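Kelow Weekend
Last updated in March
33 shares | 16 comments

The man who can't leave a block alone

Anqi Shen has been cutting, painting and losing small blocks for most of her working life, and she would like it known that the losing is the skilled part. "Anyone can make a block," she says, pouring tea into a mug with a paint ring round the handle. "Finding it again under a radiator takes years."

Her workshop in Wurnden sits above a shop that sells curtain hooks and, as far as I could tell, only curtain hooks. From it she and her brother Zixuan turn out Jesero, a building set with no instructions, no characters and no app. It comes in two colours. I ask whether two is enough.

"Two is plenty. We had 3 for a while, counting the yellow, but people used the yellow for cheese." She means in pretend kitchens. I think she means in pretend kitchens.

The colours are a green so dark it passes for black at teatime and a brown with a good deal of brick in it. Zixuan mixed both and has defended them ever since. "The green is a hedge in November," he tells me from the far bench, without turning round. "The other one is a flowerpot. Put them side by side and you have most of a garden." He has clearly said this to customers before.

Sizes are a sorer point. There are short ones, long ones, and a middling length that Anqi calls a mistake and Zixuan calls the standard. A full set weighs roughly as much as a fat cat, and the bag it comes in has split on at least one bus.

What people do with them is the part she likes talking about. Some build. A surprising number of grown-ups just tip them into a tray and push them about. "They say they're going to make a bridge. Then you look over and they've put two next to each other, dead straight, and they're staring at them." She does it herself, on the phone to the bank.

She is strict about trays, mind you. A table is no good, she says, as a block on a table is a block on the floor that hasn't heard yet. You want sides, and you want them sloping, so that anything you nudge too hard slides back to you. Grit she can live with. Her own trays haven't been properly wiped since the move from Pascu, and she considers the crumbs structural.

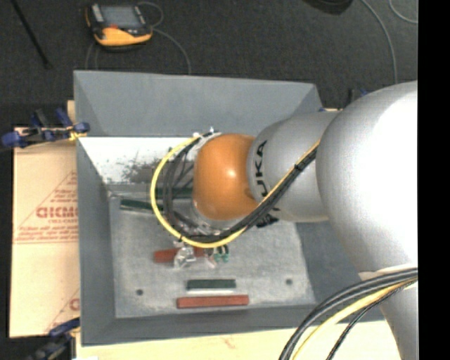
Guoqing Yu disagrees about the grit, and wrote to the workshop to say so - two sides of paper, arguing that a block should be put down on a clean floor or not put down at all, and that leaving them lying at a slant was how his own set had come to live under the sofa. Anqi has pinned the letter over the sink. She wrote back to say that slanted was a perfectly good way for a block to be.

"He ordered another bag," she says. "So I don't know who won."

Before I go she tries to sell me one. I say I haven't a tray. Zixuan, still facing the wall, says a roasting tin will do if I don't mind the noise.

Words: Muchen Yuan

Get Kelow Weekend in your inbox. Enter your email address to sign up. You can unsubscribe at any time.

We use cookies to improve your visit. Accept all | Manage settings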